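Recepción y traducción de la historieta fantástica en bibliotecas escolares: el caso de la serie Trivholm

Memoria final del proyecto de curso. Seminario de Narrativa Gráfica y Animación, segundo cuatrimestre.

1. Presentación

El presente informe recoge los resultados del trabajo desarrollado entre febrero y mayo sobre la edición en castellano de Trivholm, historieta de corte fantástico publicada en 2 volúmenes por la editorial Deschamps y adaptada posteriormente a serie de animación por el estudio Bokcombe. El grupo se propuso examinar qué cambios introduce la traducción en el registro de los personajes y de qué manera esos cambios son percibidos por lectores de entre doce y dieciséis años.
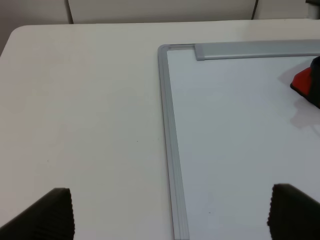
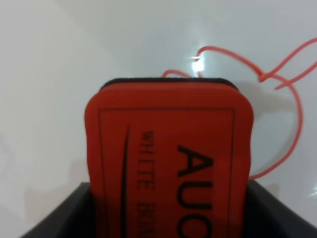

Según una lectora del centro Predov, los personajes del primer volumen «hablan como en un libro de clase» y los de la serie, en cambio, «como mi hermano mayor», diferencia que a su juicio hacía difícil reconocerlos como los mismos. Otro participante objetó que la solemnidad del cómic le parecía adecuada, puesto que la acción transcurre en una corte, y que en la versión animada echaba de menos los tratamientos de cortesía. Ambas observaciones, recogidas en la primera sesión de lectura, orientaron la reformulación de las preguntas de investigación.

2. Objetivos

El objetivo general consistió en describir las estrategias de traducción empleadas en el cómic y en el doblaje. De él se derivaron los siguientes objetivos específicos:

Identificar las formas de tratamiento en ambas versiones y su correspondencia.
Clasificar las onomatopeyas conservadas, adaptadas o suprimidas.
Contrastar el análisis textual con las respuestas de los lectores.

3. Corpus y método

El corpus está formado por las 316 páginas de los dos volúmenes y por los cuatro primeros episodios de la serie. De las páginas del cómic se extrajeron 234 viñetas con onomatopeya integrada en el dibujo, que fueron anotadas de forma independiente por dos miembros del grupo. Las discrepancias se resolvieron en puesta en común. Cuando no se alcanzó acuerdo —sucedió sobre todo con los sonidos de origen animal—, la viñeta se asignó a una categoría mixta.

Para el estudio de recepción se distribuyeron 100 cuestionarios en el centro Predov. Todos fueron devueltos, si bien varios presentaban en blanco la última pregunta, de respuesta abierta. Dicha pregunta se ha tratado únicamente de manera cualitativa.

4. Resultados

4.1. Formas de tratamiento

La edición de Deschamps mantiene el voseo reverencial en los diálogos de la corte y reserva el tuteo para las escenas del puerto. El doblaje generaliza el tuteo desde el primer episodio, con la excepción de la regente, a quien los demás personajes se dirigen de usted. Esta solución elimina un recurso narrativo relevante: en el segundo volumen, el paso del vos al tú señala la ruptura entre las dos hermanas, y la adaptación debe suplirlo mediante la entonación y el encuadre.

4.2. Onomatopeyas

La mayor parte de las onomatopeyas se conserva en su forma original, probablemente por el coste que supone redibujar el fondo. Las adaptadas se concentran en las páginas iniciales de cada capítulo. Se observan además incoherencias entre volúmenes, entre ellas la de la campana del faro, que aparece como «tolón» en el primero y como «dong» en el segundo.

4.3. Respuestas de los lectores

Los lectores que habían visto la serie antes de leer el cómic tendieron a calificar el texto impreso de anticuado. Quienes comenzaron por el cómic señalaron con mayor frecuencia la pérdida de matices en el doblaje. Las onomatopeyas sin traducir apenas suscitaron comentarios, pese a la atención que les dedica la bibliografía consultada.

5. Limitaciones

El cuestionario se aplicó en un solo centro, por lo que los datos no admiten generalización. Tampoco fue posible acceder al guion de ajuste del doblaje, y la transcripción de los episodios se realizó de oído. El grupo considera que la pregunta sexta estaba formulada de manera ambigua —mezclaba la valoración del dibujo con la del texto— y ha optado por excluirla del análisis.

6. Líneas de continuación

Se propone ampliar el corpus a los episodios restantes y repetir el cuestionario con lectores adultos. Convendría asimismo comparar la edición en castellano con la catalana, cuyo tratamiento de los registros parece responder a criterios distintos.

Anexo I. Modelo de cuestionario.
Anexo II. Tabla de onomatopeyas por capítulo.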